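Falcombe Neighbors Board > Home & Garage > What do you do with stuff that is "too good to throw out"

hestby_hal
My wife has given me until the end of July to clear our half of the basement. I've done the easy part (paint cans, a crib, 19 extension cords). What's left is the pile I can't argue myself into tossing. Old Dell tower, a bread machine, two printers, my father's slide projector. All of it worked when I put it down there. How do the rest of you decide?

cvillanueva
The bread machine goes. Everybody's bread machine goes. You made raisin bread twice and then you had a large white box.

For the rest I use the moving test: would I pay a mover to carry it up a flight of stairs? I paid $100 once to move a treadmill I had used as a coat rack. Never again.

petek_b
Disagree with the moving test, it would have cost me my lathe. Some things are heavy and good.

On the tower, take it apart before you decide. You'll either find something you want or lose your sentimental feelings pretty fast.

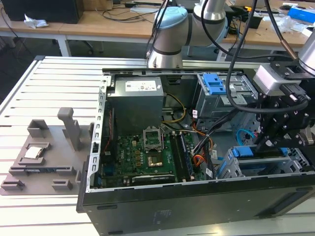
Whatever you do, pull the hard drive. Then label the drive, or you'll be like me with a shoebox of 8 of them and no idea which one has the tax returns.

hestby_hal
I have already lost the sentimental feelings. They went when I remembered what we paid for it.

The slide projector is harder. There are 800 slides to go with it, most of them of Lake Kirkegaard with a thumb.

whitlock.b
Scan the forty good ones, keep the projector for one winter, have everybody over, then let it go. We did this with my mother's. My brother slept through it, same as in 1974.

cvillanueva
One winter becomes nine, Bernadette. I've seen your garage.

whitlock.b
My garage is an archive.

petek_b
For anything electronic, the county drop-off behind the Skitell building takes it free. They were out of carts last time so bring your own, and get there before 9 in the morning or you'll be in line with every microwave in Falcombe.
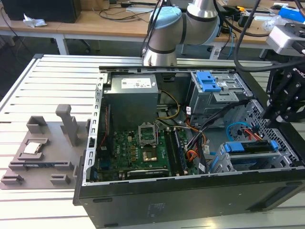

They will not take the paint cans, so I hope you didn't count those as the easy part too soon.

hestby_hal
The paint cans are in the trunk of my car. I was calling that "cleared."

ezfitz
Reading this with interest as the guy who bought your crib, Hal. There's a screw missing.

And I'll speak up for keeping things. I kept a dehumidifier for eleven years that everyone made fun of, and when our pipe burst guess who came knocking. Corinne did.

cvillanueva
I brought it back, didn't I? With the bucket emptied.

ezfitz
You did. It's still in the hall where you left it.

hestby_hal
Found the screw. It was in the bread machine. Does anybody want a bread machine?

whitlock.b
What color is it?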